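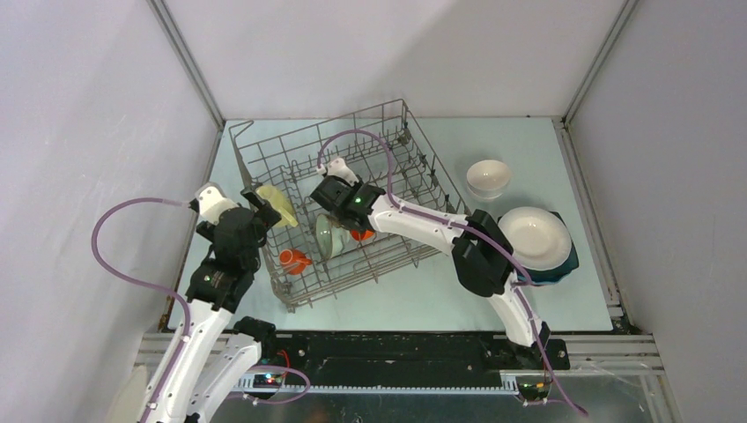

**Minutes, bimanual manipulation group**
August, start 14:30, small meeting room

Present: Zuzana Murín (chair), Denise Pearce, Iraís Espinoza, Kvido Havlíček (minutes)
Excused: Dagmar Hájek

**1. Minutes of the previous meeting**

Accepted with one correction. In item 3 the word "grasp" must be "regrasp". Kvido has changed it in the shared folder.

**2. Dish rack task, results of the first round**

Iraís presented the comparison of the two policies on the dish rack task. Each policy was run 30 times with the same object set – cups, bowls and plates, with the rack between the two arms. The baseline finished 6 runs. The policy trained with the added correction episodes finished 17.

Most of the remaining failures happen when a cup lies on its side in the rack. The gripper closes on the rim, but the cup then turns against the tines. The glass bowl is the second problem. Iraís thinks the policy does not find its edge well against the wires, and Denise thinks the approach angle is simply too steep. It was not decided who is right. Denise will look at the wrist camera recordings of the failed runs before we change anything.

Zuzana asked if the rack was in the same position for all runs. Iraís answered that it was not, the angle was changed between blocks on purpose, and the angles are written in the log. Zuzana asks that this be said clearly in the method section, also that both policies saw the same angles.

**3. Correction episodes**

We have 42 correction episodes at this moment. Kvido reported that 5 of them have a time shift between the left and the right arm and should not be used. The result in item 2 was trained with these episodes included, so the training must be repeated.

There was a longer discussion about when the operator should take over. Denise prefers to wait until the gripper has touched the object. Iraís takes over earlier, when the motion already looks wrong. We agreed to write down one rule and to keep to it in the second round. Zuzana will make a draft.

**4. Workshop paper**

The working name of the method stays Branen. Dagmar sent a comment by e-mail that it is too close to Brennan, the older planner in our code, and readers of the repository will mix them. Postponed until she is present.

**5. Other**

The cable on the left arm makes a wide loop over the floor panel. Denise asks that it be fixed closer to the arm before the second round.

**Tasks**

- Iraís: repeat the training without the shifted episodes
- Denise: wrist camera recordings, cable
- Zuzana: draft of the takeover rule
- Kvido: check the time stamps in the older data, send the list to Dagmar

End of the meeting 15:40.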